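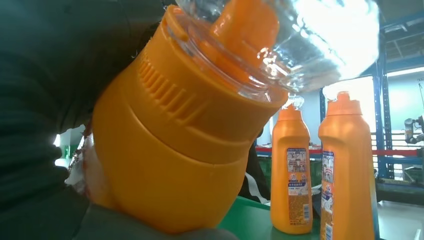

Heledd Gwilliam had been teaching arms to pick things up for a good while before she got interested in the moment when a person is holding the other end. "You can feel it when a friend lets go of a mug," she told me over a long Saturday lunch at Rudham, "and I wanted to know how much of that a policy could learn from the wrist camera alone."

Her group's method, which they call Treloar, trains on 400 handovers, most of them squeeze bottles, and leaves out force readings altogether. Clear caps were the hard part, she said, what with all that glare. Adding eight lighting setups helped more than a bigger network did. "Rok Dimitriou bet me it wouldn't," she said, laughing, "and he still owes me lunch!" They start on soft pouches in October.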